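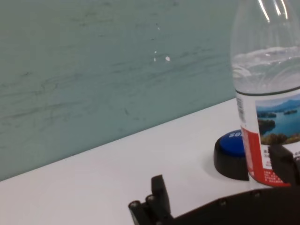

White tabletop and water bottle against the teal wall

The dining chairs from Flolo were delivered to our Clodstead address in November, and I have now used them daily for long enough to set down a considered opinion. Readers who wrote to ask about the order will find most of their questions addressed below.

We purchased a set of 6 in the Nambiar style, at a total of $1299 before delivery. The frame is solid ash with mortise-and-tenon joints at the seat rail. The seat is a drop-in pad, held from beneath by four screws, and may be removed for cleaning or for new fabric. Arms are offered on the two end chairs at additional cost. We declined them, as our table apron is low and the arms would not have cleared it.

Upholstery required the longest deliberation. Flolo supplies swatches on request, and I would advise any buyer to ask for them and to view them in the evening as well as at midday. The gray linen we had favored turned distinctly green under our ceiling fixture. We selected the oatmeal weave, which has kept its color well and releases crumbs with a stiff brush.

Before placing the order we also considered the Altance collection. Its chairs are handsome and somewhat wider in the seat, but a comparable set with the matching bench was quoted at $2845, and the bench could not be omitted. The Altance back is also fully upholstered, a feature I find difficult to maintain in a room where meals are served.

Two matters deserve mention. The felt glides supplied with the chairs are thin, and three had come loose by the second month. I have replaced the full set with the nail-on type. In addition, one chair arrived with a slight rock. Flolo's service desk requested photographs and sent a replacement without charge, and the driver collected the original at the same visit.

Delivery to the room of choice, with removal of packaging, was a further $200. Buyers with a narrow staircase should measure the landing before accepting this option, as the cartons hold two chairs each and are not opened until they reach the room.

I expect to write separately on the matching sideboard once we have settled on a length.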